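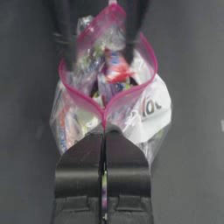 Kollitz Tree Nursery is opening its fall seed collection to the public again this June, and after the year we have had with our oaks and lindens we could not be happier to say so. Anyone who has a good tree in the yard, or walks past one on the way to work, is warmly invited to sign up as a collector and send us what it drops. We ask that seed come to us in small packets, and a clear plastic zip bag with a colored rim, like the pink one shown, is perfectly fine for carrying a batch of packets to the counter. Please leave the bag open a little if you are going to be on the road for any length of time, as acorns in particular like to breathe and will go moldy in a closed bag on a warm car seat.

The program began as a modest thing, with a coffee can by the register and a handwritten sign, and it has grown in a way that still surprises us. Last season 1,578 seedlings raised from locally gathered seed went out the nursery gate, most of them to homes, churches and schoolyards within a short drive of Wernholm. Bur oak was the favorite by a long way, followed by basswood and black gum, and there was a lovely little run of pawpaw that sold out before lunch on its first day (we are growing more, and thank you to everyone who called to ask).

This year we have room for 300 collectors. Sign-up opens at the nursery at 9 a.m. on the first Thursday of the month and stays open until the places are filled. There is no charge, and you do not need to know the Latin name of anything. Each collector receives a stack of paper packets, a soft pencil, and a one-page guide to telling sound seed from empty seed, with the old float test for acorns explained in plain terms. We only ask that you write down the kind of tree, if you know it, and the street or field where it stands, and that you have the owner's permission before you gather.

New this season is a cold room, built for us by the Nowakowski workshop over the winter and finished in time for the maples. Many of our native seeds need a long, damp chill before they will sprout, and until now we have made do with two secondhand refrigerators and a good deal of hope. The new room has 72 labeled shelves, so that seed from each neighborhood can be kept together and the young trees sold with the name of the place their parent grew. Customers have been asking for that for years, and it pleases us very much to be able to offer it at last.

Collectors may claim one seedling from their own seed, free of charge, once it is big enough to leave the bench. For an oak that is usually its second spring, so a little patience is called for. Our Emus potting mix, which we blend here in the yard, will be on sale at the counter for those who would rather start a few at home.

The nursery is open every day but Monday, and the coffee is on until noon.

Recent news from Kollitz
Pawpaw waiting list now open
How to stake a young tree, and when to leave it alone
Wernholm street tree map updated
Spring hours and holiday closings
Mulch by the yard: delivery areas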